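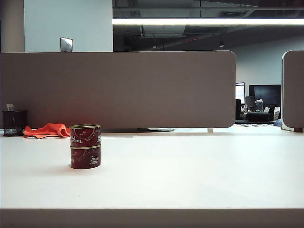

Tumwood has withdrawn version 6 of the control software for its Lekton desktop arm after a fault in which the gripper opened without a command while holding a load. The company is asking every customer running this version to stop using the arm near people until the replacement is installed. The fault came up during stacking trials at Tumwood's office, where the arm is set to place one small can on top of another on a plain white desk. In 17 of 2,809 trial runs the gripper let go before the upper can had been set down. No one was hurt.

The cause has been traced to the way the software handles a short loss of signal from the grip sensor. When the signal dropped out, the controller read the gap as a finished placement and opened the fingers. Earlier versions held their grip in the same conditions and are not affected.

"The arm should hold on when it is unsure, and in this version it let go," said Anju Vashisht, head of product safety at Tumwood. "We should have caught that before release, and we are sorry to the customers who now have to stop work."

The gripper is made for Tumwood by Vasiliauskas, which has checked the part and found no mechanical defect. Gromov, the distributor, is contacting all registered owners. Customers who bought second-hand units should send the serial number from the base plate to Gromov's service desk.

Owners can go back to version 5 from the maintenance menu - the process takes 20 minutes and does not erase saved tasks. Arms used only inside a closed guard may stay in service, with loads limited to light items.

Natsumi Ueda, who leads the software team, said the corrected version is being tested on the same stacking task and is due for release in June.

Tumwood, 19 March 2018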